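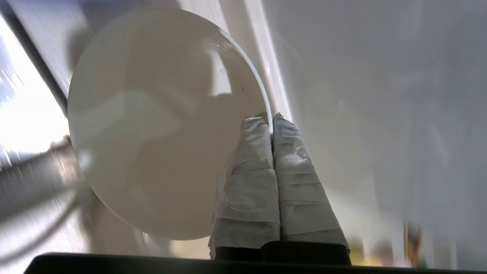
1/ Index card stock: what I keep and why

Plain ruled 3x5 cards from three sources, all bought over the counter. Same pen, same desk lamp, same handwriting. Notes below are on paper weight, ruling and cut.

2/ Vorna sells a pack of 50 in a paper band. The card is stiff enough to stand upright in a file drawer without a divider behind it. Ruling is pale blue with a red head line. Fountain pen ink feathers slightly on the ruled side and less on the blank side. Pencil is fine on both.

3/ Hoketti cards are thinner and whiter. They curl at the corners if stored flat in a warm room. The cut is clean, though, and every card in the pack is the same height, so they flip evenly under a thumb. I use these for lists that get thrown out by the end of the week.
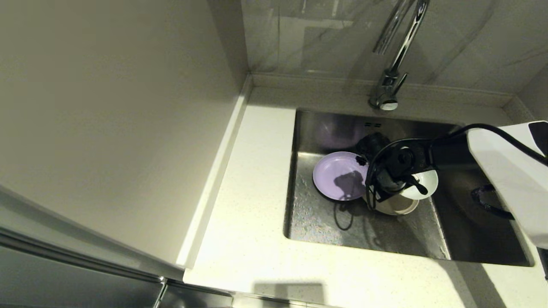
STORAGE

4/ The Wellmont steel drawer takes two rows of cards, side by side. The follower block locks with a thumb lever and holds its position when the drawer is half full. The older version used a rod through punched cards. I prefer the block. Unpunched cards are cheaper and you can pull one out without undoing anything.

5/ Numbering: I started the current run at 1001 so that every card has four digits and sorts correctly by eye. Number goes top right, subject top left, both above the red line. Cross references go on the last line, number only.

6/ Tab dividers wear out before anything else in the drawer. The fold at the base of the tab splits first. A strip of linen tape across the fold, front and back, has held since September. Clear tape yellows and slides.

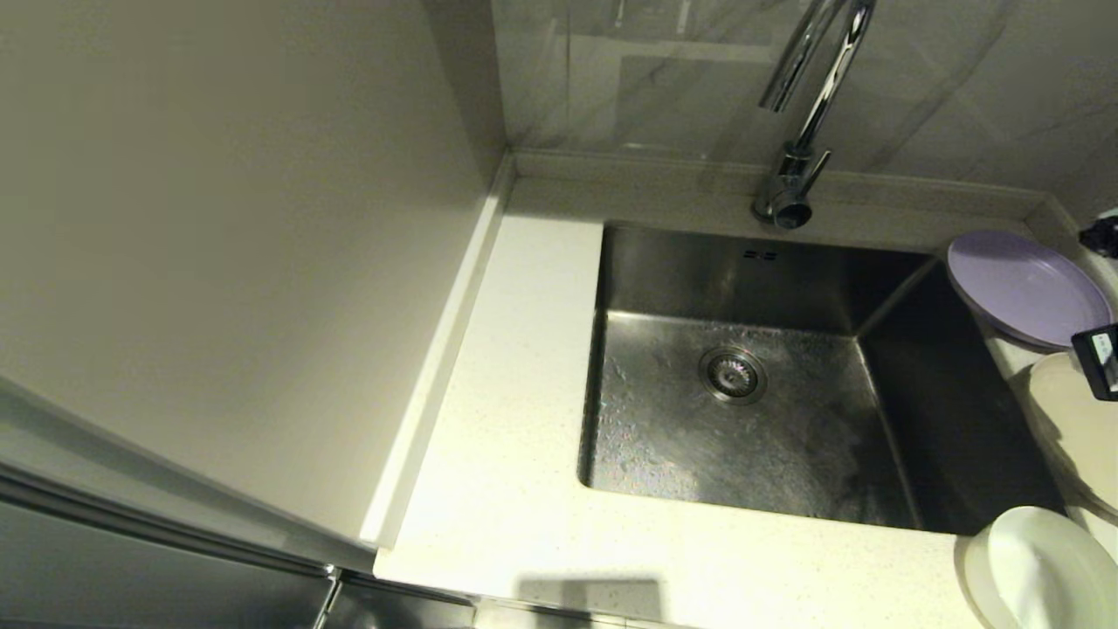 Kitchen sink, Monday.

7/ On ink: the Li stamp pad dries quickly on Vorna stock and smears on Hoketti if you stack the cards too soon. Leave them fanned out for 2 minutes. A dater with metal bands prints sharper than one with rubber bands, but the metal one needs a firmer surface under the card.

8/ Next thread is on paper fasteners, brass and steel, including the flat-head kind with the washer.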